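Giledgate opens its handling workshop to visitors in September

Giledgate will open the doors of its Wollance workshop to the public in September, with live demonstrations of the two-armed workstations it uses to develop sorting and handling routines. Visitors will be able to watch the stations at work, speak to the people who program them and see how a handling task is put together from start to finish.

The open day follows a preview held for local employers and college staff. Guests were shown round in three groups and spent most of their time at the Estrella station, where the team is working on picking up hand tools and small parts from shallow containers.

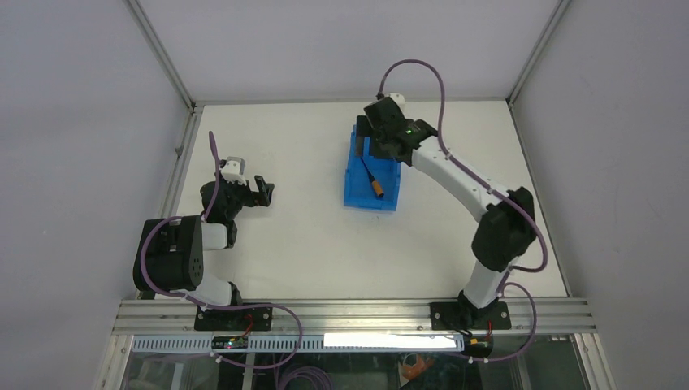 Estrella is the smaller of the two projects being shown. It began as a request from a tool hire business that wanted returned items checked and put back in the right place without tying up counter staff. The station has a pair of arms mounted side by side on one rail, and many of the tasks start with a single item, such as a slender hand tool lying at an angle in a blue tray, with one arm reaching over to it while the other stays folded to the side. Later tasks bring in both arms, with one holding the container and the other doing the lifting.

"People expect to see something fast," said Driss Abdelaziz, who leads the Estrella project. "What we want to show them is the ordinary work. A thin tool lying flat is awkward to pick up, even for a person wearing gloves. We would like visitors to watch a few attempts and ask us why we do it the way we do."

The team has logged 1,924 attempts on the tray task so far. Each one is reviewed by a member of staff and marked as a clean pick, a poor pick or a miss. Printed copies of the review sheets will be on display next to the station, and visitors are welcome to go through them.

The second project, Litell, deals with packing light goods into cartons. It will be shown at the other end of the workshop and was not part of the preview. Iason Antoniadis, who looks after both stations, will give a short talk on how the arms are set up, how the cables are routed and what has to be checked before a session begins.

"Cables are most of my day," said Antoniadis. "If a loop is too short, the arm pulls on it, and if it is too long it gets in the way. I know that isn't what people come to see, but I get more questions on it than anything else."
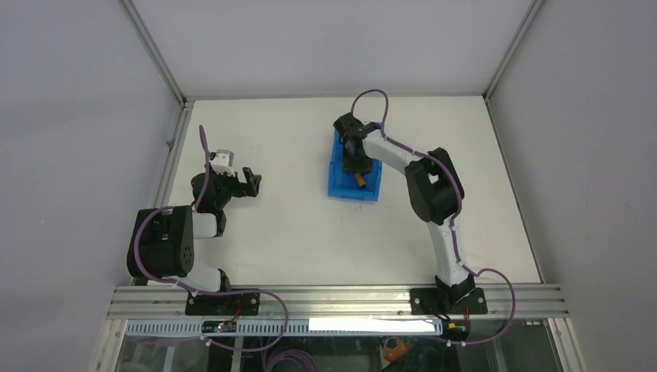 The Estrella station at Wollance, with the right arm's gripper lowered into a blue bin.

Demonstrations will run every 20 minutes from 10am, with the last one starting at 3.40pm. Each group is limited to 14 people so that everyone can stand close enough to see. Places are free but must be booked through the Giledgate front desk. Visitors who have not booked can wait for a space on the day.

The workshop is on the ground floor and has step-free access from the car park. Children are welcome with an adult. Visitors are asked to leave large bags at reception and to stay behind the floor markings while a station is running. Photography is allowed in the workshop – please do not use flash near the stations.

Teachers and college tutors who would like to bring a class can ask for a separate morning session. These are held before the public demonstrations and include time to talk to the engineers about training and work placements.

Giledgate develops handling equipment for hire firms, small warehouses and repair shops. Its workshop and offices are both at Wollance.

Press enquiries should be sent to the Giledgate front desk, marked for the attention of Driss Abdelaziz. Interviews can be arranged ahead of the open day.

Recent news
Litell packing trials move to larger cartons
Work placements at Wollance: how to apply
Car park changes for visitors and deliveries
Estrella project takes on tool hire returns

Last updated: September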